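Bananen auf der Tischdecke: Wie bekommt man braune Flecken heraus, und wie lagert man das Obst besser?

Forum Haushalt und Textilien, Bereich Flecken

Pleltorby
11. Oktober

Ich suche ein Verfahren gegen braune Flecken auf einer hellgrünen Tischdecke mit dünnem weißem Gitterdruck. Material laut Etikett: Mischgewebe aus Baumwolle und Polyester, waschbar bis 40 Grad. Die Flecken liegen dort, wo bei uns das Obst liegt, überwiegend Bananen. Frisch waren sie kaum zu sehen, nach einigen Tagen wurden sie bräunlich, nach der ersten Wäsche (40 Grad, Colorwaschmittel, Trockner) dunkelbraun.

Bisher versucht: Gallseife, zehn Minuten Einwirkzeit, anschließend normale Wäsche. Ergebnis: Ränder etwas heller, Kern unverändert.

Meine Fragen:
1. Lässt sich das nach dem Trockner noch entfernen, ohne den weißen Druck oder den grünen Grund anzugreifen?
2. Lohnt es sich, die Bananen anders zu lagern? Sie liegen bei uns direkt auf dem Stoff, daneben stehen Teller. Eine Obstschale ist vorhanden, wird aber wenig benutzt.

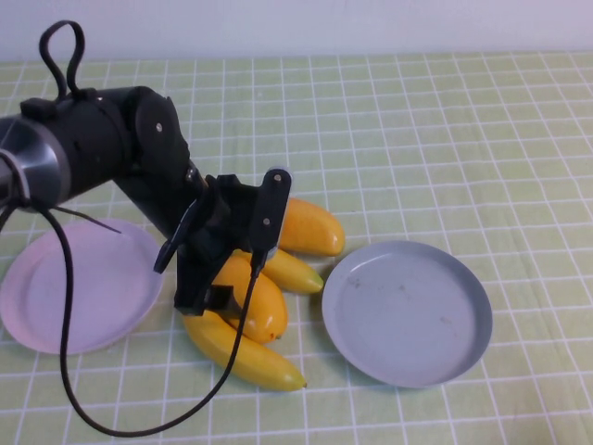
Die Decke ist ein Levier 1357, falls jemand das Modell kennt. Eine Pflegeanleitung über das Etikett hinaus habe ich nicht. Ersatz wäre möglich, das Gitter ist für mich aber praktisch, weil ich auf dem Tisch auch Stoff zuschneide und mich an den Linien ausrichte. Die vier Bananen liegen so, wie sie bei uns meistens liegen: als Bündel, aufgefächert, ohne Unterlage. Die oberste ist kurz und dick und schon tief goldgelb mit einem Stich ins Orange. In diesem Reifegrad verbrauchen wir sie normalerweise innerhalb von zwei Tagen. Chlorbleiche scheidet aus, das Etikett verbietet sie.

Soliman
1825 Beiträge

Zu 1: Bananenflecken bestehen aus zwei Anteilen, Zucker und Stärke aus dem Fruchtfleisch sowie Gerbstoffen aus Schale und Saft. Der erste Anteil geht mit Wasser und Enzymen heraus. Der zweite oxidiert an der Luft und wird braun. Gallseife hilft vor allem bei Fett und ist dafür nur begrenzt geeignet.

Bei eingetrockneten Flecken auf farbechtem Mischgewebe gehe ich so vor:

Farbechtheit an einer verdeckten Stelle prüfen, am besten am Saum. Dort, wo der Druck über den Saum läuft, beide Farben testen.
Fleck von der Rückseite mit kaltem Wasser durchspülen.
Sauerstoffbleiche auf Percarbonatbasis in Wasser von 40 Grad auflösen, Dosierung nach Packung.
Die Decke vollständig einlegen, nicht nur den Fleck. Sonst kann ein heller Hof entstehen.
Vier bis sechs Stunden einwirken lassen, bei Bedarf mit frischer Lösung wiederholen.
Danach bei 40 Grad waschen und an der Luft trocknen. Erst wieder in den Trockner, wenn bei Tageslicht nichts mehr zu sehen ist.

Die Trocknerhitze hat den Fleck sicher verschlechtert. Ganz verloren ist er damit nicht. Bei meiner eigenen Decke (reine Baumwolle, beige) waren zwei Durchgänge nötig, ein schwacher Schatten ist geblieben. Ob dein weißer Druck ein Pigmentdruck ist, kann ich nicht beurteilen. Pigmentdrucke vertragen Percarbonat meist, nehmen aber Reibung übel, also nicht bürsten.

Zu 2: Ja. Intakte Schale färbt normalerweise nicht ab. Kritisch sind die Stielenden, aufgeplatzte Stellen und Druckstellen auf der Unterseite, die man von oben nicht sieht. Bei überreifen Früchten tritt dort Saft aus. Teller oder Schale darunter, fertig. Wer Druckstellen vermeiden will, hängt das Bündel am Stiel auf.

Derwood

einfach Zitronensaft und in die Sonne. hat bei mir immer geklappt. Bananen gehören in den Kühlschrank, dann tropft auch nichts

Soliman

Zitronensaft mit Sonne würde ich bei der grünen Fläche nicht machen, das kann ungleichmäßig aufhellen. Auf Weiß ist es vertretbar. Kühlschrank: Die Schale wird unter etwa 12 Grad schnell braun, das Fruchtfleisch bleibt noch einige Tage brauchbar. Für reife Früchte geht das, unreife reifen danach schlecht nach.

Pleltorby

Rückmeldung: Saumtest ohne Verfärbung, Grün und Weiß unverändert. Ein Durchgang mit Percarbonat, fünf Stunden bei 40 Grad Anfangstemperatur. Die kleineren Flecken sind weg, der größte ist noch hellbraun. Zweiter Durchgang folgt am Wochenende. Die Bananen liegen ab jetzt in der Schale.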